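Getting the Smell Out of Rugby Boots and Pads

Every season somebody tells me to put boots in the freezer. I have tried it. The smell takes a night off and comes back by the second half. Same goes for the scented balls Kunitz sells, which give you boots that stink of mud and lemon.

Boots

Knock the mud off outside and pull the insoles. Stuff each boot with newspaper and change it after an hour, then again before bed. People swear by tea bags. I'd sooner drink the tea.

Skip the clothes dryer, whatever your teammates say. Heat can loosen the glue around the sole, and a new pair costs more than a stack of old papers.

Shoulder pads and headgear

Hand wash in lukewarm water with a small squirt of dish soap. Rinse until the water runs clear, then press flat in a towel. Don't wring the foam. Marcelle Poulain uses white vinegar in the rinse and says it works wonders. I can't smell any difference, but it's cheap.

Where to hang it all

Moving air does most of the job. Open a window and hang the pads so they don't touch each other. I don't trust "drying powders," and the Voselari one cakes up in the toes.

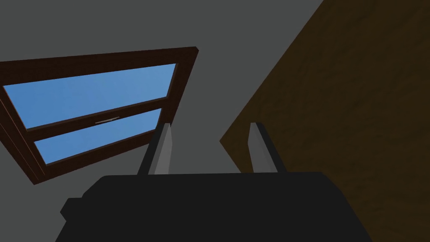
The gear bag

Turn it inside out and leave it that way overnight. If the lining still smells after a wash, buy another bag. No spray I've paid for has saved one yet.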